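Reviews > Security Software > Small Teams

Lurkel 2 review: the first scanner my whole team opens without being asked

By Reece Holroyd

I've been running vulnerability scanners at mid-sized companies for 14 years, and I've gotten used to a certain kind of Monday-morning dread: you open the report, it's hundreds of pages long, and half of it is the same expired certificate listed once per host. So when I say I look forward to the Lurkel report now, please understand how odd that feels to type!

We moved to version 2 in the spring at Zasance, where we look after nearly 4,000 endpoints spread over offices, a warehouse and far too many home routers. Before that we were on Clemis, and I'll compare the two where it's fair.
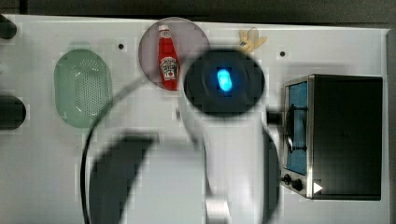

Setup

Quick, and pleasantly dull. You drop a small collector on each network segment, paste in a key, and it starts building the inventory by itself. Ours filled in over lunch. The one snag was our VPN range, which it treated as a single very busy machine until I split the range by hand (Settings, then Scope, then the tiny arrow next to the range name, which took me far too long to find).

Findings that make sense

What I love most is the grouping. Lurkel rolls everything up by fix. If one library update closes 3,000 findings, you get one line, one owner and one due date, with the raw list tucked underneath for the people who want it. Clemis can get you there with saved filters, but I had to rebuild them after every upgrade and I never quite trusted them.
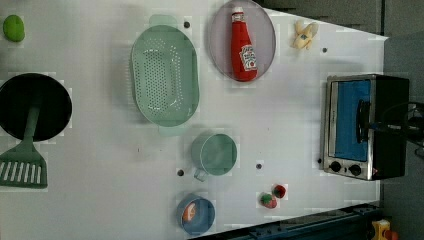
Frying pan with the slotted spatula; the toy banana and green cup are on the same table.

The attack path view is great fun too. You pick a starting point, say a receptionist's laptop, and it draws the routes to whatever you've marked as precious. Tae-yang Tak on our network side found a forgotten jump server with it on his first try and was insufferable all afternoon. It does slow down on big maps, and I wish you could pin a layout so it stopped rearranging itself every time you click back.

Reporting

Exports are clean, the charts survive being pasted into slides, and the executive page fits on a single sheet. We also pay for Heo, the add-on that pushes tickets out and closes them after a rescan. It has been rock solid apart from some duplicate tickets in the first week, and those went away once we turned off our old email rule.

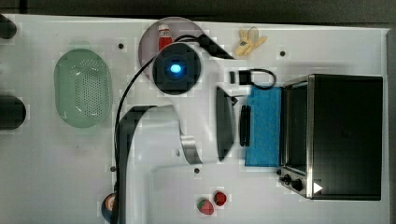
Colander and robot arm, from overhead.

Gripes? The mobile app is little more than a login screen with a bell on it. Role permissions are coarse, so our interns see either everything or nothing. And dark mode turns the medium-severity labels a brown I can barely read.

Would I buy it again? Yes, and I'd skip the long trial this time. If your team is small and your backlog is big, ask for a demo using your own data.
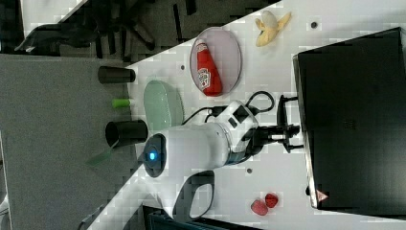 DENVER, May (updated) – A point release landed after I filed this. The VPN range problem is gone, and the scope menu now has a proper button. Dark mode is still brown.

Related reviews
- Clemis: a second look at the scheduling tools
- Heo on its own: is the ticketing add-on enough?
- Password managers for shared front desks
- Log storage on a tight budget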